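Outdoor Recreation at Davell is taking applications for Equipment Checkout Attendant. There are 2 openings, both part time, at the Zoneo Road building. Applications close 20th November.

ABOUT THE JOB

Attendants run the counter where service members, families, retirees and civilian employees sign out camping gear, kayaks, coolers, canopies, folding tables and the small utility trailers. You will check ID cards, write up rental agreements, take payment, inspect items when they come back and put them away. On slow afternoons there is cleaning and minor repair work - patching tents, replacing buckles, checking life jackets against the inspection log.

The counter gets busy before long weekends. In the spring the trailers are often reserved weeks ahead, and customers who did not reserve one are sometimes unhappy about it. You need to be able to stay polite and still follow the reservation list.

You will also answer the phone for the campground when the campground office is closed. You are not expected to book sites, only to take a message and pass on gate information.

HOURS

Up to 25 hours a week from May through the end of summer, and fewer hours the rest of the year. Shifts are either opening or mid-day to close. Weekend work is part of the job and so are most holiday eves. The schedule is posted two weeks out. Trades between attendants are fine if the supervisor signs off on them first.

WHAT YOU NEED

High school diploma or equivalent.
Valid driver's license. You will move trailers around the lot and sometimes deliver picnic equipment to the pavilions.
Able to lift 50 pounds alone and more with a second person.
Able to work outdoors in heat and rain.
Basic cash handling and computer skills.
Able to pass a background check.

Experience backing a trailer is helpful. If you have never done it, we will teach you, but you must pass the yard test in your first month. Military spouses and current dependents are encouraged to apply. Applicants must be 18 or older by the start date.

TRAINING

New attendants spend their first 5 shifts with Florian Camenzind, the lead attendant, before working the counter alone. Training covers the rental software, the cash drawer, life jacket inspection, propane safety and trailer hookup. It is paid at the regular rate. CPR and first aid certification is required within 60 days of hire, and the class is free to employees.

PAY AND BENEFITS

Starting pay is listed on the official posting and depends on experience. Employees may use rental equipment at half price when it is not reserved, get a discount on day trips, and have free use of the fitness center. This is a flexible position without guaranteed hours. Flexible employees may apply for regular positions inside the department when they open. 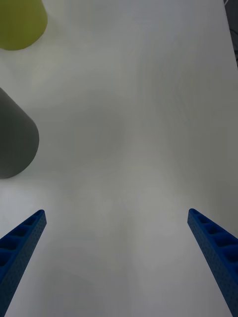

HOW TO APPLY

Pick up a packet at the Boateng Community Center front desk, or ask for one to be sent to you by email. A complete application includes:

The signed application form
A resume with month and year for each job
Two references who are not relatives
A copy of your driver's license
Proof of spouse or veteran preference, if you are claiming it

Turn in the packet at the same desk before close of business on the last day. The desk closes at 5 p.m. and there is no drop box. Incomplete packets are not forwarded, so check the list before you come in. If you applied last year, you will need to fill out a new form - old ones are not kept.

Interviews will be held at the Zoneo Road building and take about half an hour. Everyone with a complete packet will hear from us either way. Please do not call the checkout counter to ask about the status of your application.

Questions about the position go to Sneha Bhatia, Outdoor Recreation Supervisor, at extension 162. Leave a message with your name and a daytime number if she is out on the lot. Questions about the form or about preference paperwork go to the personnel office at extension 560.

Parking for visitors is on the north side of the building. The spaces by the wash rack are for trailer returns only.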